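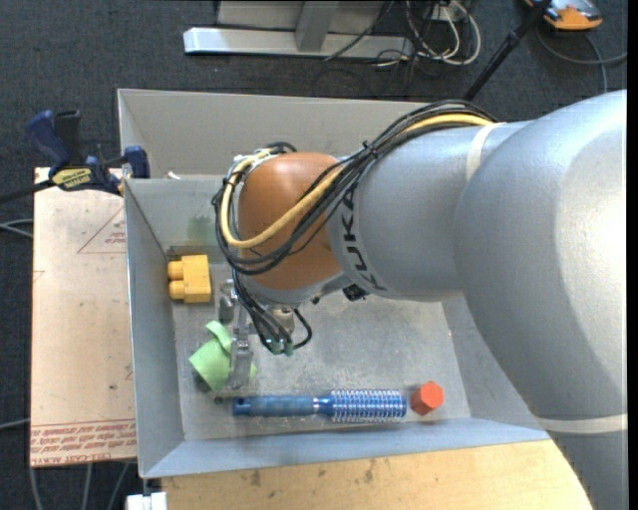

Magbanua sets aside budget for second picking cell at Gudholm

Returns handler Magbanua has approved the purchase of a second robotic picking cell for its Gudholm site, with installation planned for March. The cell will sort mixed household goods and toys from metal bins, work that is now shared between one robot and a team of hand sorters.

The order has been placed with Gerombridge, the integrator that supplied the first cell. It covers the arm, gripper, bins, safety fencing and two years of service visits. Software licences are paid for separately, out of the yearly running budget.

Unai Aguirre, operations director at Magbanua, said: "We spent a long time on the question of whether to buy or lease. Leasing looked cheaper in the first year, but the contract tied us to one type of gripper and we change ours fairly often. We decided to buy the arm and keep a separate pot of money for grippers, hoses and cables, which wear out first."

The new cell has been sized for 300 items an hour. Magbanua asked bidders to quote for soft, hard and awkwardly shaped goods together, and to price each gripper as its own line. Bids that gave a single total were sent back for more detail.

Before signing, the company drew up a trial list of 100 products taken from its own returns shelves, including cloths, hairbrushes and building blocks. The same list will be used for the acceptance test at Gudholm, and the final payment will be released once the test has been passed.

Vangelis Gkikas, project manager at Gerombridge, said: "Customers often budget for the robot and forget the floor space, the power supply and the hours needed to train people. Magbanua had all of that in the plan before we quoted. It made the job a good deal easier to price."

The hand sorting team will stay at its present size. Four sorters will be trained to run the cells and carry out daily checks, with the training led by Dionysis Rallis, shift manager at Gudholm.

A third cell, for the Suten warehouse, has been pencilled in but no money has been committed. Magbanua will look at it again when the second cell has run for 2,000 hours.

Suppliers who wish to be told about future tenders can write to Kornél Gál in the Magbanua purchasing office.

Press contact: Filippos Antoniadis, Magbanua press office, Gudholm

ENDS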